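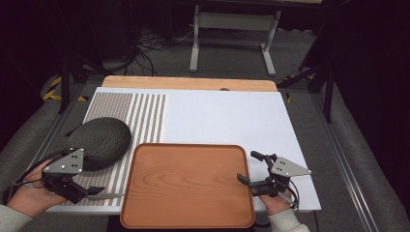

Hồ

05/03/2018

I have been driving the Emotus wagon for long enough now that people have stopped asking how I like it and started asking whether they should buy one. I wrote the same answer in three emails last month, so I am putting it here.

Mine is the middle trim with the bigger battery. I ordered it in October from Betonis, the dealer out by the interstate, after test driving the base car and deciding the seats were too flat. The middle trim has the same seats with more padding and a lumbar adjustment, and that was worth the money to me. The top trim adds a glass roof and larger wheels. I didn't want either one.

The range on the window sticker was 318 miles. I have never seen that number on the display. In mild weather on back roads I get close to it. On the highway at 70 with the heat on, I plan for a lot less, and I stop before I need to. If you have only driven gas cars, this is the part that takes getting used to. You stop thinking about a full tank and start thinking about where you are going to be when you want lunch.

The longest day I have done in it was 446 miles, to my sister's place in Bistemero. I charged twice on the way. The first stop was at a grocery store, where all the chargers worked and one was free. The second was behind a motel. The first plug I tried there would not start a session, so I moved the car over one spot and that one started fine. I lost ten minutes. My sister's house has a regular outlet in the garage, and I left the car plugged in for the whole visit. That was enough to get me back to the motel on the return trip with plenty left.

At home I charge overnight on a 240-volt line. The electrician ran it from the panel through the crawl space. He had to come back a second time because the inspector wanted a different breaker. If you are getting this done, ask who pays for the return visit. I didn't ask, and I paid.

Now the complaints.

The touchscreen runs everything, including the vents. To point air at your feet you go into a menu, pick a picture of a person, and tap the legs. My old car had a knob. There was an update in the winter that moved the heated seat button to the bottom row, and that did help.

The cargo floor is high. With the rear seats folded you get a flat space, but there is a lip where the seats meet the floor, and long things catch on it. I keep an old blanket back there to slide boxes over it.

Wind noise starts at 60 and comes from the driver's side mirror. I took it to Betonis and they adjusted the window seal. It is a little better. The service writer said to bring it back if it got worse, and so far it hasn't.

The wipers are loud when the glass is almost dry. I turned off the automatic setting and use the stalk.

What I like is mostly plain stuff. It is quick pulling onto the highway. The brakes feel normal, and I had read they wouldn't. The turning circle is tight enough that I can get out of my street in one go when the neighbors are parked on both sides. The back seat fits two adults with real legroom. The headlights are the best I have had on any car.

Cost is the other thing people ask about. I can only give you my own numbers. My payment went up by $84 a month over the old car. I was spending more than that on gas, so I come out ahead, though not by a huge amount, and the electrician's bill has to come out of it too. Insurance went up a little at renewal. I called two other companies and stayed where I was.

So far the only service it has needed is a tire rotation, plus one recall on the charge port door. The recall took most of a morning. They gave me a loaner, a gas sedan, and I sat at the first light wondering why it was shaking.

Should you get one? If you can charge at home, drive one for a full day before you decide, and take it on the highway. Betonis let me keep theirs for six hours without any trouble. If you park on the street, I would wait until there are more chargers near you. My brother-in-law is in that spot and he bought a hybrid. He's fine with it.

I'm switching back from winter tires this weekend, and I'll post the highway range again once I have a few trips on the regular set.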